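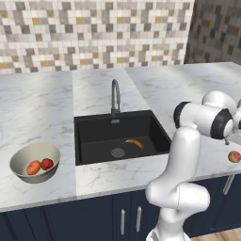

Crédit : rendu de simulation, D. Ambrosio / Plumance

Budget bras + préhenseur pour tri de fruits, poste cuisine

divina_a
Bonjour,
Je dois chiffrer une cellule pour septembre : prise de fruits dans un évier noir mat et dépose dans un bol. La simulation tourne, reste le matériel. Devis Girnura : bras seul, 13 semaines de délai. Le préhenseur est en option chez Grerner. Faut-il prévoir une bride d'adaptation ou les deux sont-ils compatibles ?

ignacio_r
Bride à prévoir, compte 700 € avec le câble. Vérifie aussi la portée : avec la base contre le meuble et la cuve au milieu du plan, tu perds une partie du volume utile dès que le poignet pointe vers le bas.

rlagman
Pas d'accord pour la bride. Sur notre lot de 11 bras, on l'a fait usiner localement, 40 € pièce. Par contre le budget vision manque complètement dans ton message. Une banane sur fond noir passe bien, mais le robinet col de cygne va masquer une partie de la cuve selon l'angle de la caméra.

ignacio_r
40 € sans le câble et sans contrôle de planéité. Pour un labo, d'accord. En production, non.

divina_a
C'est pour un labo. Ronaldo, tu peux m'envoyer le plan de la bride ? Je passe la vision sur une ligne à part.

rlagman
Plan envoyé en MP. Demande la charge utile préhenseur compris, Girnura la donne à vide.

3 partages · 6 messages
Dernière mise à jour : 16 h 40
Contact · © Forum Plumance · Haut de page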